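Minutes of the Florham Nutrition Reading Group, 2023-09-05

Typed up by me again, from my own scribbles, so shout if I got you wrong! 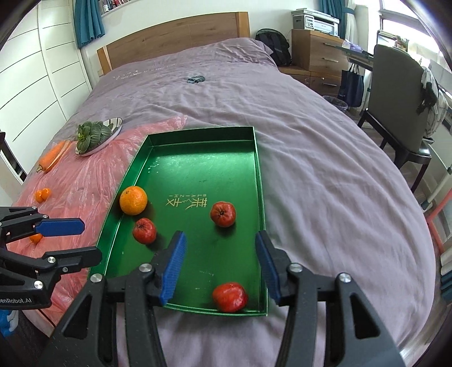 We started late and went straight to the Zedwood paper on beans and blood pressure. I liked it more than I thought I would. The study had 175 people at the start and 161 at the end, and we spent a long time on the ones who dropped out (did the beans scare them off?). The paper doesn't say. Blood pressure came down a little in the bean group, but they were also eating less salt by then, so we couldn't agree on what did it.

Next was the Chae survey on breakfast and memory. It has 2514 answers, all self-reported, and I said I can't remember what I ate on my own birthday, so I'm wary. Others felt that a survey that size still tells you something. We left it there and noted both views.

Short break. The tea urn is still slow.

Money: the room at the Kenia Center goes up to $20 a night in December. We voted to stay put, with two against. I voted to stay – I love those chairs.

Agreed: I'll write to the Zedwood authors and ask for the salt numbers. We'll read the follow-up to the Chae survey before next time, at least the methods part. The talk on fiber is moved to December so the speaker can come in person.

We ran over by a few minutes and I locked up.

Comments (3)

beanskeptic: I was one of the two against. Parking!

marlow_k: Can you post the link to the Chae paper? I lost my copy.

oatsandends: Sorry I missed it, save me a seat for the fiber talk.

Recent
Minutes: Coffee and sleep
Reading list for December
How to read a food study
Directions to the Kenia Center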